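4.2 Tabletop Clearing in Simulation

The second group of tests covers the clearing of a mixed tabletop, a chore that most adults finish without planning and that current manipulation systems still handle unevenly. All trials in this section were run in the Lurnstead simulator with the Clidura control policy. The policy was trained on 1,759 demonstrations, of which 365 were recorded for household items and the remainder for shop-floor parts. No trial data were used for training. The settings of the simulator, including friction and contact stiffness, were held fixed across all runs and are the same as those given in Section 3.

Each trial begins with the arm in a rest position above the table. The policy receives views from a fixed camera and from a camera near the gripper, together with a short written instruction. A trial is scored as complete when the named item has been lifted, moved to the target area, and released upright. Contact with other items is recorded but does not end the trial unless an item leaves the table. 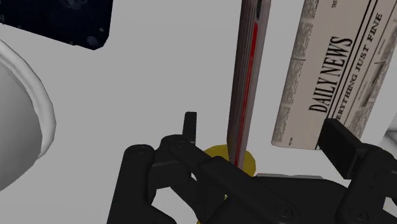

Figure 4. Close view of the gripper and a tall cylinder in the simulated tabletop setting.

Household chores differ from shop-floor work chiefly in how little is known about the items in advance. In the shop-floor tests, parts arrive in a known order and a known pose, and the Nisonine baseline, which relies on stored part models, performs well. On a domestic table, the same baseline must deal with items that share space and hide one another. In Figure 4 the lower end of the cylinder is hidden behind the linkage of the gripper, and the newspaper lies close to the right finger. A view of this kind gives the policy limited evidence of where an item meets its support, and the height of a safe grasp must be estimated from the part that remains visible. Tall, narrow items also tip easily when the two fingers make contact at different times.

Failures were sorted by hand into errors of approach, grasp, and release. The sorting followed the written rules of the Cai protocol, with one change: a grasp that slipped and was then recovered within the same trial was counted as a success. Runs were stopped after 700 control steps. We chose this limit to allow at least one retry on most items, although longer limits may favor slower policies.

These tests do not show that the chore is solved. They measure single moves on a rigid table, with no person present and no need to decide what should be kept or thrown away. Soft items such as cloth were left out. Results for each item class are given in Section 4.3.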